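Six goes at the same processor and I've finally stopped holding my breath

So, an update on the computer-stripping job, as a few of you asked how the episode collecting was going. Slowly! We got to 155 good ones by the end of June, and I had cheerfully told everyone at Pamar that we'd have double that. Ah well.

For anyone new, I spend my working days in a unit in Pickering, steering an arm through the business of taking old computers to bits, so that the learning side (that's the Lerska lot, upstairs, with the nice kettle) has something to train on. Each go gets saved as one episode, with the wrist camera view and all the joint positions, plus whatever I typed in the notes box afterwards. My notes started out very thorough. Now they mostly say things like "bit wobbly near the end" or "fine".

The cases come to us from Brandgate on a pallet, and they are filthy. I've stopped wearing anything I like to work. We did talk about cleaning them all up first, but the whole idea is that the thing should cope with machines as they turn up, so the dust stays in and so does the old thermal paste. I think that was the right call, even if my sleeves disagree.

Processors are my least favourite part by a long way. Memory is almost relaxing by comparison – open the latches, get a grip, lift. With the socket you've got a metal frame round the chip and hardly any room for two fingers, and if I dither on the way down then the dithering goes into the data as well. The first model we trained had picked up my habit of stopping just short and having a little think. Watching a robot do your own nervous pause back at you is a very odd feeling, I can tell you.

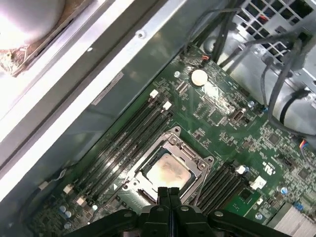
Wrist camera view, fingers just over the edge of the processor. Old paste and all.

What's helped most is changing where I start from. I used to begin every episode from the same neat spot over the board, and the model got lovely and smooth from there and hopeless from anywhere else. Now I nudge the arm somewhere different each time and turn the case a bit between goes. It's more faff, and I bin more episodes, but the last batch we trained on was much less fussy.

I've also started keeping the near misses, if I recover from them without stopping. Anything where I let go of the controls to swear gets deleted.

Next up is cables, which I'm dreading. They never sit the same way twice and they love to flop over whatever you're trying to reach. I've put myself down for 9 cases to begin with and we'll see how I feel after that. If the rest of the pallet goes at this rate I'll be done in 2033.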